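Textile Handling Area: Inspection Checklist with Comments
Kimovia site, folding and sorting room. Inspector: Tane Hollis. Period: August.
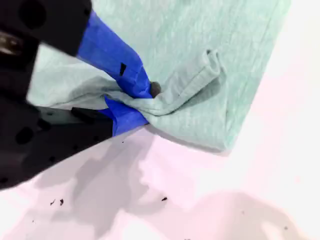 Item 2.3. Mint-green cloth on the white work surface, held at a gathered ridge.

Result codes: P = pass, C = pass with comment, F = fail, N = not checked.

1. Work surface

1.1 Surface free of sharp edges, splinters and raised fasteners: P
1.2 Surface clean before cloths are laid out: C
Comment: Lint along the rear edge at start of inspection. Wiped down at 8:40 a.m. and rechecked. Add the rear edge to the morning wipe.
1.3 Surface level and stable under hand pressure: P
1.4 Cleaner residue absent: C
Comment: Stomix surface cleaner is in use. The label calls for a second wipe with plain water. Two of the operators were not doing this. Instruction repeated verbally and posted at the sink.
1.5 Lighting on the surface adequate for finding stains on pale fabric: F
Comment: Measured 288 lux at the center of the table. House minimum for this task is 400. Pale green and cream cloths are the hardest to check at this level. Second lamp to be fitted over the left half. Recheck required.

2. Cloths

2.1 Cloths sorted by color before folding: P
2.2 Hems intact, no loose threads longer than a fingertip: C
Comment: Loose threads found in the white batch. Batch set aside for trimming. Green batch accepted.
2.3 Cloth lifts from a pinched fold without tearing or pulled threads: P
Comment: Pinch test done on the green batch. Take up a ridge of fabric, hold, release, smooth flat and look at the gathered area from both sides. No pulled threads found. Light creasing is acceptable and is not to be recorded as damage.
2.4 No color transfer onto the surface or onto neighboring cloths: P
Comment: White pad rubbed on a damp corner, no visible dye. Repeat with every new supplier lot. Current lot is from Ung, number 418.
2.5 Cloths fully dry before stacking: C
Comment: Bottom layer of one stack was damp to the touch. Stack broken down and rehung. Operators are reminded to feel the inner fold as well as the top face.
2.6 Stock count agrees with the sheet: P
Comment: 2,332 on the sheet, 2,332 counted.

3. Contact points and wrapped parts

3.1 Tape on any part that touches fabric is continuous, with no bare edge: P
3.2 No adhesive on the outer face of the tape: P
Comment: Checked with a dry cotton swab. Any drag on the swab is a fail.
3.3 Folds and overlaps in tape pressed flat enough not to catch a thread: C
Comment: Creased overlaps are tolerated if a scrap of cloth drawn across them does not snag. Carry out the scrap test at each tape change and record it on the back of this sheet.
3.4 Tape color distinct from the cloths being handled: P
Comment: Blue remains the standard. Do not substitute green or white; a torn piece would be difficult to find in the pale batches.
3.5 Clips, pegs and weights free of rust: C
Comment: One peg with a rusted spring removed. Replacement drawn from stores.

4. Storage and walkways

4.1 Shelves loaded below the marked line: P
4.2 Heaviest stacks on the lower shelves: P
4.3 Walkway to the exit door clear: F
Comment: Two empty Stultance cartons behind the door. Removed during the inspection. Entered as a fail because the same finding appears on the previous sheet.
4.4 Shelving fixed to the wall: P
4.5 Extinguisher reachable and tag in date: P

5. Electrical

5.1 Cords free of cuts and not run under cloth stacks: P
5.2 Outlets away from the rinse sink and covered: P
5.3 Steam iron rests upright on its stand when idle: N
Comment: Iron out for repair. Inspect on return before first use.

Actions

1.5 Fit second lamp, remeasure at center and at both ends of the table. Open.
4.3 Mark the floor behind the door with a keep-clear box. Open.
1.4 Second wipe to be spot-checked at the next two inspections. Open.
3.5 Peg replaced. Closed.
4.3 Cartons removed. Closed.

Readings for 1.5 are to be taken with the blinds down. The previous reading of 200 was taken with one lamp switched off and should be disregarded.

Signed: T. Hollis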